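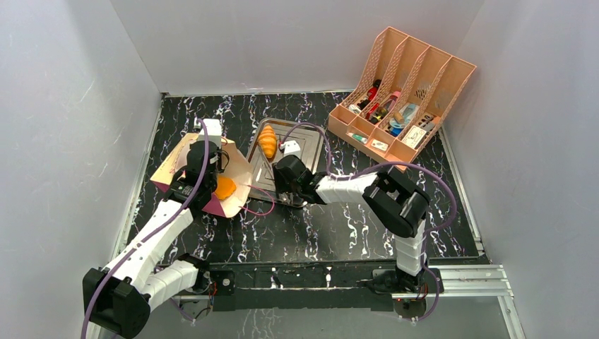
Fourteen weeks with the Vondent two-arm bench

I've put off writing this one up because I kept changing my mind about it. Short version: I like the Vondent a lot, I'd buy it again, and there are two things about it that make me want to lie on the floor.

A bit of background. We're a small outfit (Sornireo, five people and a very loud compressor next door) and we collect examples for a model that's meant to learn everyday kitchen and bakery jobs. Somebody steers the arms through a task, the bench records the joints and the camera views, and we do it again. And again! Our current set is bakery packing: pastries, trays, paper bags with cord handles, that sort of thing. As of this week we've kept 2,431 runs.

The good stuff first. The grey walls are the best part of the whole kit and I thought they were a silly extra when I ordered them. On our old bench the background changed every time someone wheeled a chair past or hung up a jacket, and we threw out so many runs over it. With the enclosure up, the views on Monday look like the views on any other day. The panels are plain and they scuff a bit, but I've stopped caring.

Steering is lovely too. Kazimiera had never driven an arm before she joined us and she was getting usable croissant runs before lunch on her first day. There's hardly any lag, and when both grippers are working close together - one at the bag, one down over the tray - you can feel where they are without staring at the monitor the whole time.

Recording is one pedal. Press to start, press to stop, hold to bin it. Whoever came up with hold-to-bin, thank you, my notes used to be a mess of "ignore that last one".

Now the grumbles. The cables. The purple ones run outside the links, over the wrist and around the elbow, and you need to leave enough slack for the arm to reach but not so much that a loop swings into the camera's view. Anselmo re-clips ours every morning and he's much more patient than me. For the price I was hoping for something tidier.

Second, the tabletop. We picked the black marble-look one out of the catalogue since it was the nicest colour, and it's glossy. Put a shiny metal tray on it and you've got highlights everywhere. I've decided I don't mind, as real kitchen counters are shiny and the model may as well get used to it, but if you want clean, easy views then order the matte one. Kacper still brings this up.

A few things I'd pass on if you're setting one up:

Vary the props early. We did our first 500 runs with the tray sitting dead straight and the model got very attached to that. Now we turn it a little between runs and move the bag as well.

Leave some clutter in. Our peach-orange organizer lives in the back corner with odds and ends in the compartments, and we swap those about too.

Paper bags are harder than pastry. The opening flops, the handles wander over near the tray, and a gripper doesn't forgive you the way fingers do. Budget extra time for them.

Support has been decent. I've written in 11 times (sorry, Renata) and had a proper answer every time, usually by the next day. The one slow spell was when a wrist part had to come from the Cindale warehouse and we were down to one arm for most of a week.

Would I pick it over the Michalski bench? For two-arm work, yes. The Michalski has better cable routing and it's cheaper, but the steering felt mushy when we tried it and you have to build your own walls. If you only need a single arm picking things out of a bin, save your money and get that one.

Four stars from me. We start on mugs and cutlery in December, so I'll add a note then on how the grippers cope with handles.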